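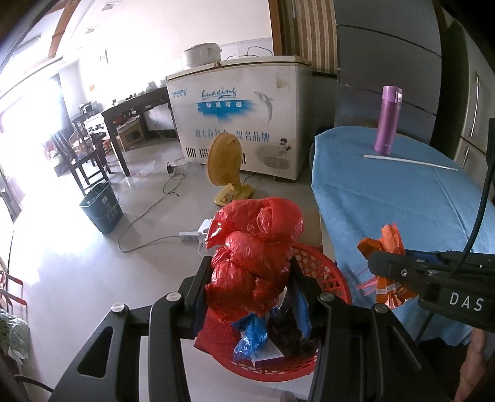 *Plastic bags in the red basket, plus an orange one held over the table beside it.*

I've been meaning to write up the Okabe bag sealer for ages, and now that I've had it since May I finally feel like I know it well enough. Short version: I love this thing. Long version follows, with a few grumbles.

It's a small heat sealer, the kind that looks like a chunky stapler. You clamp the open end of a bag, wait a moment, and slide it along. I'd owned two cheap ones before it and both of them either melted right through thin bags or did nothing at all to thick ones. The Okabe has a little three-position switch on the side (thin, medium, thick) and it really does make a difference! Bread bags and produce bags go on thin. Chip bags and frozen peas are medium. Coffee bags need thick, and even then I go slowly over the side folds, where there are extra layers.

I paid 34 dollars for mine, charging cable included. The Skolter model was cheaper but runs on AA batteries, and I go through enough of those already.

**Sealing**

The first few seals I made were awful. Wavy, gappy, one with a hole you could put a pencil through. The booklet tells you to wait 3 seconds before you start sliding, and I was being impatient. Once I started counting properly they came out flat and tight. I also found it helps to lay the bag on the counter and smooth the edge with your thumb first, especially with the crinkly supermarket kind that has been balled up in a drawer.

My favorite use is splitting up big bags of things. I buy rice and lentils in bulk from Clivside -- great store, terrible parking -- and I used to have rubber bands all over the pantry. Now I portion everything out, seal it, and write on the bag with a marker. I went through almost 168 bags doing this over the summer, which is the whole box of Miltau freezer bags I'd bought for it, and I can think of maybe a couple where the seal opened up in the freezer. Those were both soup, and I'd overfilled them.

**Charging**

A full charge lasts me a good couple of weeks of normal use. The light goes from red to green when it's done, and it's bright enough that I turn the thing to face the wall at night. You can't use it while it's plugged in, so if it dies halfway through a big batch you're stuck with a pile of open bags. Ask me how I know.

**What I'd change**

The magnet on the back is weak. It's meant to hang on the fridge and mine slides down a little every time the door shuts, so it lives in the drawer with the can opener. The safety lock is stiff too, and if you have sore hands I'd try one in a store before you buy. And I wish the cutter on the other end were sharper. It'll open a bag of pasta fine, but it drags on anything soft and stretchy, and I've gone back to scissors for that.

None of that has put me off. I use it most days, usually around 7 in the evening when I'm putting dinner things away, and the crackers are still crisp at the end of the week. I've already bought a second one for my sister, in the green.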